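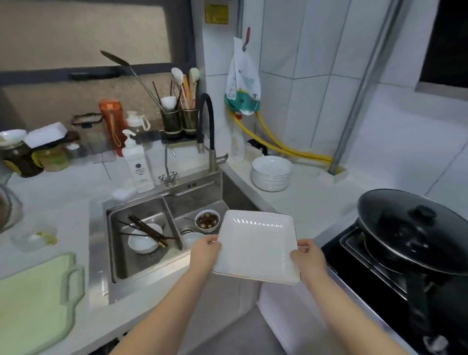

Washing gold-rimmed dishes by hand in a double-basin sink

Applies to: glazed white ceramic plates and bowls with a metallic gold rim, washed at home in a two-basin sink.
Time: 30 minutes for a dinner for four, not counting drying.

The gold on a plate rim is a very thin layer sitting on top of the glaze. It does not wear evenly. It goes first where plates rub against each other, then where the scouring side of a sponge catches the edge. The method below keeps the rims apart from other crockery for as long as possible and uses nothing rougher than a plain sponge.

What you need

A plain soft sponge with no scouring layer
Dish soap in a pump bottle
A long-handled brush, for bowls and utensils only
A strainer in each drain
Two cotton tea towels
A rubber or silicone scraper

Before you start

Move leftovers out of the sink. A serving bowl with food still in it tends to get parked in the smaller basin when the counter fills up, and braised dishes carry enough oil and soy to coat everything under them. Transfer the food to a lidded container and put it in the fridge.

Clear a space on one side of the sink at least as wide as two dinner plates. Chopping boards can be stood upright against the wall. Jars of pickles and the small dishes used for oil should go well back from the edge.

Sort by grease. Glasses first, then plates and rice bowls, then serving bowls, then chopsticks and ladles, then pans.

Step 1. Scrape and rinse

Hold the plate by its left and right edges and tilt it away from you over the basin. Scrape food toward the centre and off the far side, keeping the scraper off the rim. Rinse with lukewarm water from the pull-down spray. Very hot water on a cold plate can craze the glaze, and the fine cracks take up colour from sauces.

Step 2. Wash

Fill the larger basin to a depth of 12 cm and add two pumps of soap. Water at 55 degrees will shift most oil but is too hot for bare hands, so wear gloves or let it cool a little. Wash one plate at a time. Wipe the flat face in circles, then run the sponge once around the rim with light pressure. Turn the plate over and do the foot, where grease collects in the unglazed ring.

Do not leave plates to soak in a pile. If a sauce has dried on, lay a wet cloth over the face of the plate for ten minutes and try again.

Step 3. Bowls

Bowls can be laid on their sides in the basin but should not be nested while wet and soapy. Suction holds them together, and twisting them apart scratches the gold. Use the brush on the inside and the sponge on the rim.

Step 4. Chopsticks and utensils

Keep chopsticks out of the basin until the ceramics are done. Wooden ones should not soak at all. Roll a bundle between both palms under running water with a drop of soap, rinse, and dry with a towel before standing them in the holder with the eating ends up. Empty the holder as well - water collects in the base and the ends of the utensils go black.

Step 5. Rinse and check

Rinse in the second basin. Tilt each plate under the light and look across the surface at a low angle. A clean glaze gives sharp reflections. A dull or rainbow patch means there is still oil, and the plate goes back to step 2.

Step 6. Dry and stack

Dry rims by hand. Air drying leaves mineral spots on the gold, especially in hard-water areas like Tolen, and people then scrub at them. For stacking, put a sheet of paper towel between plates. Stack bowls no more than six high, away from the tap.

Problems

White spots on the rim: wipe with a cloth dampened in one part vinegar to ten parts water and rinse at once.
Grey lines on the face: metal marks from cutlery. Use a paste of baking soda on the face only, never on the gold.
Gold worn through: cannot be fixed at home. The plate is still fine for everyday use.

Do not put gold-rimmed dishes in the microwave.

Care page 257, Drinosgate Household Notes. Last revised in June.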